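Pre-event checklist, LAN night at Wirkham, November edition. Filled in by Rachid Badawi, second pass by Mohcine Filali. Comments are in italics under the items they belong to.

## Power and cabling

- [x] Wall circuits tested with every station running a match at full load
- [x] Power strips plugged straight into the wall, no strip feeding another strip
- [x] Cable covers taped down on both sides of the center aisle
- [ ] Spare fuses in the desk drawer

*I love how the new covers turned out. Last spring we had cords crossing the aisle in two places and I spent half the Cesemine final watching people's feet instead of the screen. You can walk the whole room in the dark now. Fuses are on order, please don't open the doors without them. R.B.*

*Strip at station 11 has a loose socket on the far end. Tagged it and swapped it for the one from the storage closet. M.F.*

## Stations

- [x] Chairs checked for wobble, casters locked
- [x] Monitors pushed back from the table edge, stands tightened
- [x] Headset cables looked over for splits near the plug
- [x] Controllers wiped down, battery doors all present
- [ ] Game patched to the same version on every machine

*Everything is patched except the two Koller machines by the window, which want to download the whole thing over again. Leave them on overnight. If they're still going at 6, pull them from the bracket and use them for free play. I'd hate to lose them, they have the best screens in the building and Cesemine looks fantastic on them, especially the flooded cathedral map with all the lamps lit. R.B.*

*Wobble found on one chair at the commentary desk. Tightened, sat in it for an entire co-op campaign chapter, no complaints. M.F.*

## Flashing lights and sound

- [x] Flash warning printed and posted at the door
- [x] Reduced-flash setting turned on for the main screen
- [x] Speakers kept off the floor near the exit
- [x] Volume limit set on the shared headset amp

*Please keep reduced flash on even if players ask! The storm boss strobes the entire screen for the last stretch of the fight, and it's still a terrific fight without that. The Plistico patch finally made the setting stick after a restart, so you only need to check it once. R.B.*

## Snacks and drinks

- [x] Drinks with lids only at the stations
- [x] Snack table kept away from the consoles
- [x] Ingredient lists out where people can read them
- [ ] Hand wipes at both ends of the room

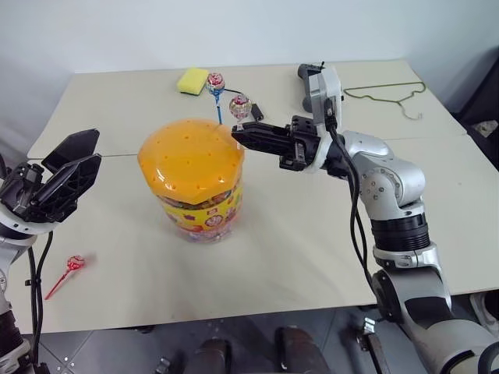 Controller grease was my biggest gripe after the last tournament, and I've come around completely on how to deal with it. Chips are out (sorry, I miss them too) and the rule is now wrapped stuff only. It makes such a difference to the sticks and triggers, and players can grab something between rounds and be back in their seats before the map loads. A big jar of wrapped candy like the one with the orange lid and yellow label is just right for this. Put the lid back on after you reach in, and drop the wrappers in the bin before you touch a controller.

*Agree on all of it. Wipes are the only thing missing, they're on my shopping list. M.F.*

## Exits and crowd

- [x] Both doors open freely from the inside
- [x] Exit signs lit
- [x] Extinguisher gauge in the green, pin in place
- [x] Bags under tables or on the rack, none in the aisle
- [ ] Standing area marked with tape for the final

*The final draws everyone to one corner and I completely understand why, the duel mode in Cesemine is the most fun thing to watch that we've ever run here. So the tape goes down before the semis, with a clear lane to the side door. Anyone who wants to stand closer can watch from the second screen. R.B.*

*Side door sticks a little at the bottom. Opens with a normal push but I'd like it planed before the winter event. M.F.*

## Prize and score table

- [x] Bracket sheet printed, backup copy behind the desk
- [x] Cash box locked and bolted to the shelf
- [x] Prize split written on the sheet: 300 to the winner, store credit to the runner-up

*Score attack is back as the side contest! Target is 3000 points on the first stage, one run per person, no pausing. I've only managed it with the spear and a lot of luck. R.B.*

## Still open before doors

- [ ] Fuses
- [ ] Koller machines patched or pulled
- [ ] Wipes
- [ ] Tape for the standing area

*Initial each one when it's done and leave the sheet on the clipboard by the amp. M.F.*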